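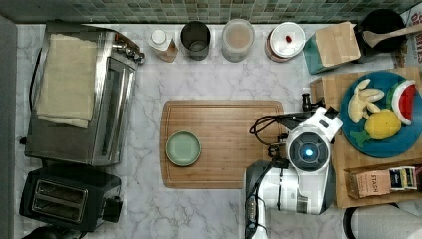

Toaster oven and toaster on the left, jars along the tiles, board and plate in the middle.

Home Kitchen Storage Cleaning Workshop Archive

Kitchen tips: the worktop, and what you've been told about it

Every spring the same advice does the rounds. Clear your worktop completely, buy a matching set of jars, feel calmer. I tried the bare worktop for 3 weeks and spent them opening cupboards.

So, a few things I do believe.

Keep the row at the back short and shallow. Jars one deep against the tiles are fine. Two deep and the back ones are forgotten until they go solid.

Matching jars are a waste of money. The Jollstead set I was tempted by cost 172 pounds, and flour keeps no better in it than in a clean jar with a decent lid. Write the date on the bottom.

Take the towel off the toaster oven before you switch it on. I know it's a handy place to drape one, and half the kitchens I visit do it. Tops get hot. The same goes for any cloth near a pop-up toaster - put up a hook.

A board with a groove is worth having if you carve meat. For bread and apples it just collects crumbs. Wash both sides of a wooden board, stand it on edge to dry, and oil it when it starts to look pale. The special Montoya board oil smells nice, and I can't say more for it than that. Plain food-grade mineral oil does the job.

Marble is the one where I'd listen to the worriers. Lemon and vinegar will mark it, sealed or not, so cut fruit on the board and have a plate ready for the pieces.
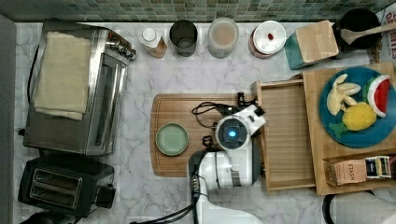 Kavodeo wrote in to disagree about the towel: I've kept one folded on top of mine for years, it comes off when the oven goes on and goes back when it's cold, and it stops the steel getting scratched. As for hooks, mine fell off the tiles in June and took a tile with it.

Fair enough, if you remember every time. I wouldn't trust myself to at 7 in the morning. And screw the hook to a cupboard door - those sticky ones were never any good on small tiles.

Print this page | E-mail this page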